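책상 정리 참가자 모집 (보름스턴햄 사무실, Bostunham)

'하루 만에 달라지는 사무실' 같은 말은 저희도 믿지 않습니다. 정리 업체 Curnska는 모니터와 전선이 뒤엉킨 책상을 정말 닦고 치울 수 있는지, 한 달 뒤에도 그 상태가 남는지 확인하려고 사람을 구합니다. 솔직히 후자는 기대가 크지 않습니다.

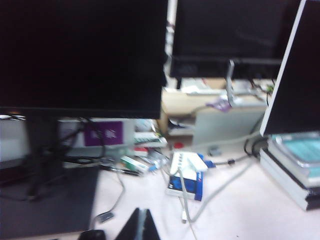 컴퓨터를 다룰 줄 알아야 하나요?
전문 지식은 필요 없습니다. 전선을 뽑는 일은 담당자가 하고, 참가자는 책과 공책을 모으고 상판을 닦고 물건을 제자리에 놓습니다.

모집 인원은 10명이며 2인 1조로 움직입니다. 경력은 보지 않습니다. 정리 자격증을 들고 오셔도 우대하지 않습니다. 자격증과 깨끗한 책상 사이의 관계를 아직 확인하지 못했습니다.

키보드와 마우스는 들어서 밑까지 닦고 원래 자리에 돌려놓습니다. 남의 책상이므로 서류는 읽지 말고, 버릴지 말지도 판단하지 마세요. 애매한 물건은 그대로 두고 쪽지를 붙입니다.

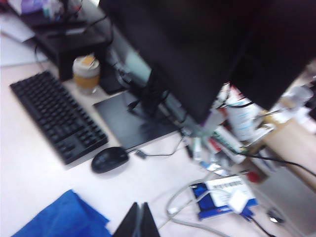

모니터 받침 옆의 검은색 키보드와 마우스

세정제는 Prillix를 쓰자는 의견이 있었으나 뺐습니다. 설명서의 문구가 지나치게 자신만만했고, 마른 천과 비교한 자료를 달라고 했더니 답이 없었습니다. 이번에는 극세사 천만 씁니다.

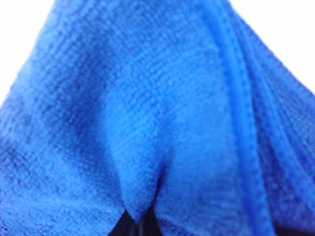

천은 책상마다 새것으로 바꾸고, 쓴 천은 따로 모아 주세요. 화면은 누르지 말고 가볍게 닦습니다. 개인 천을 가져오시는 것은 받지 않습니다. 조마다 조건이 달라지면 나중에 비교할 것이 없어집니다.

작업이 끝나면 짧은 설문을 씁니다. "보람 있었다"는 말보다 어느 구석이 안 닦였는지 적어 주시는 편이 도움이 됩니다. 한 달 뒤 같은 책상을 다시 살펴보는 일에도 참여할 수 있는 분이어야 합니다.
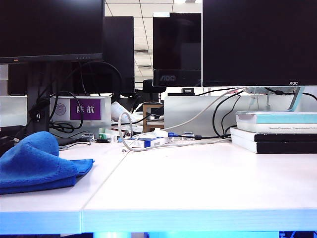
흰 책상 위의 파란색 극세사 천

작업일: 2021년 10월 30일 토요일
장소: Bostunham 231호
제공: 점심과 교통비. 수료증은 없습니다.
신청: Þorgeirsson 건물 안내 창구에 이름과 연락처를 남겨 주세요.
담당: Leif Brynjólfsdóttir

지원 동기는 두 줄이면 됩니다. 정리가 인생을 바꿨다는 이야기는 생략해 주세요.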